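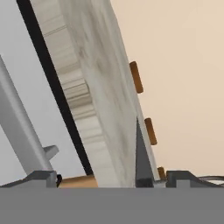 Rasteck Surface Names

A list of names and short descriptions for stone, stone-like and tile surfaces, collected from sample books and shop catalogs. Version 2.

What is in this package

The package has 3601 entries. Each entry is one name under which a surface was sold, together with the words the seller used to describe it. There are no measurements of color and no prices. If you need to know what a surface looks like in daylight, this list will not help you much. If you want to know how people talk about surfaces when they try to sell them, I hope it is useful.

I started the list because I was translating a catalog for a tile shop and could not find out if "cloud," "smoke" and "mist" meant the same gray. They do not, at least not in the same shop. Between two shops everything is possible.

Files

surfaces.csv – the main table, one row per entry
sources.csv – one row per catalog or sample book, with a short code
words.csv – the describing words, with their base form
changes.txt – what is different from the first version
licence.txt – the terms of use (sorry for the spelling of the file name, too many scripts depend on it now)

All files are in UTF-8. The separator is a semicolon and not a comma, as many descriptions contain commas. Please check this before you report that the columns are broken.

Columns in surfaces.csv

id – a number that does not change between versions. Deleted ids are not used again.
name – the trade name exactly as printed, with its capital letters.
name_plain – the same name in small letters, without accents.
family – one of: marble, marble look, granite, granite look, slate, limestone, terrazzo, other.
base – the main color word in the description, for example "white" or "gray".
vein – the word or words used for the lines in the surface, if there are any. Empty means the seller said nothing. It does not mean that the surface has no lines.
finish – polished, honed, brushed, ridged, or unknown.
text – the full description, up to 3000 characters. Longer ones are cut at the end of a sentence.
source – the code from sources.csv.

About "marble" and "marble look"

This is the question I receive most often, so I answer it in some detail. An entry gets the family "marble" only when the source says clearly that the material is natural marble. When the source says "marble effect," "marble style," "marble design" or similar, the family is "marble look". When the source only uses a name that sounds like marble and does not say what the material is, I also chose "marble look". In the first version these entries were under "marble", and 1442 of them had to be moved. If you made statistics with the first version, please make them again.

Where the entries come from

The largest part comes from the Broltance sample books, which were printed for showrooms and have one surface on each page. The second part comes from the Prullon catalogs. These have longer texts and a much richer language – one beige floor tile has eleven lines about the sea. The rest comes from single leaflets, which were typed in by hand.

The Srivastava index at the back of the Broltance books was used to check the spelling of the names. Where the index and the page do not agree, I kept the spelling from the page and wrote the other one in the column "variant" of words.csv. I know that this is a strange place for it. It will move in the next version.

Known problems

Some names appear more than once with different descriptions. This is correct in most cases, as sellers often change the text and keep the name. I removed an entry only when both the name and the full text were the same.

The word "gray" is a mess. Sources write "gray" and "grey," sometimes on one page. In "text" I left it as printed. In "base" it is always "gray".

"Ridged" in the column finish also includes surfaces described as ribbed, grooved or fluted. Several people who work with stone wrote to me that these are different things, and they are right. The sources do not use the words in a regular way, and I had no means to check.

"Cream", "ivory" and "bone" are kept as separate base colors.

How to load it

Any spreadsheet program can open the files. Choose semicolon as the separator and text as the type for the id column, or the leading zeros will be lost. On an older computer the search in "text" can be slow. Sorting by family first makes it faster.

Corrections

Please send the id, the column, and what you think should be there. A scan of the page is welcome but the page number is enough. I go through the corrections on Thursday evenings, and the next version is planned for January.

Terms

You may use and change the tables for any purpose, if you name Rasteck Surface Names and the version. The trade names belong to the companies that use them.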